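[Hadgu-owners] Re: Brundska deal and our leases

Print this message | E-mail this message

December 12, 2025

Hi all,

Sorry for the long one, but I finally sat down with the packet Hellel mailed out and I have thoughts! First, the bit from Amber's message that I'm answering:

> From: Amber Cropper
> Has everybody gotten the letter yet? Mine says Hellel is selling
> the Brundska building to Avham and that our ground lease
> "transfers on existing terms." I read it twice and I still can't
> tell whether the five percent cap on the yearly increase comes
> along with it or not. Also it wants a signature on page 2, and
> I'm not signing anything till I know what I'm agreeing to.
> Does anyone have the original lease handy? I can't find mine.

Yes, I have the original, the one with the staples coming out. The cap is in section 12, and it says the cap binds the landlord "and any successor." I'm no lawyer (you all know this, I sold carpet for a living) but Avham sounds like a successor to me. So Amber, my reading is that it comes along. What I'd like is for Avham to say so in writing before closing, and I've e-mailed the woman at Hellel to ask. No answer so far, but it's only been two business days.

The page 2 thing is an estoppel certificate. I had to look it up. Basically you're telling the buyer "yes, I have a lease, my rent is paid up to such and such, and I don't have any claims against the old landlord." Banks like them when they're lending on a building. It's pretty ordinary stuff, but PLEASE read the line about claims. If you're in the back row and you're still waiting on the money for the drain repair from July, and you sign the form as printed, you've just said they don't owe you anything. Cross it out and write in what you're owed, or call them and have them send a corrected one.

Now the numbers, as far as I can make them out. The letter covers all 84 units, and 55 of them are on the old form of lease like Amber's and mine. The rest are on the newer form, which I've never seen. If you have one of those, could you scan the section on increases and send it to me? I'd love to know if the wording about successors is still in there or if it quietly went away somewhere along the line. 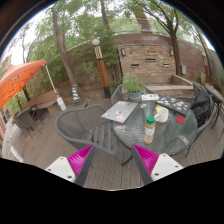 Amber called me last night and said she had talked to Avham's leasing office herself, and they told her the increases would stay the way they are "for the time being," and when she asked how long that was, the man said he'd have to get back to her. She wants us to send one letter from the whole list so they can't give each of us a different answer.

I'm all for that. I've got a draft going, it's short, and it asks for the cap in writing, who to send rent to after closing, and what happens to our deposits. That last one worries me more than the rent, to tell you the truth. When my sister's building got sold the deposits took forever to move over and she was chasing people on the phone for months.

As for what the building went for, I don't know, and the letter doesn't say. It'll show up at the recorder's office once the deed is filed. I've heard a couple of figures thrown around in the parking lot and I wouldn't put much stock in any of them.

If you want your name on the letter, reply to me and not to the whole list, and give me your unit number the way it's written on your lease (mine has a letter after it, some don't). I'll send the draft around to whoever signs up so you can fix my commas before it goes out.

Oh, and the rent for January still goes to Hellel unless you get something that says otherwise, signed by them. Don't pay somebody new off of a phone call.

Back to top | Print this message | E-mail this message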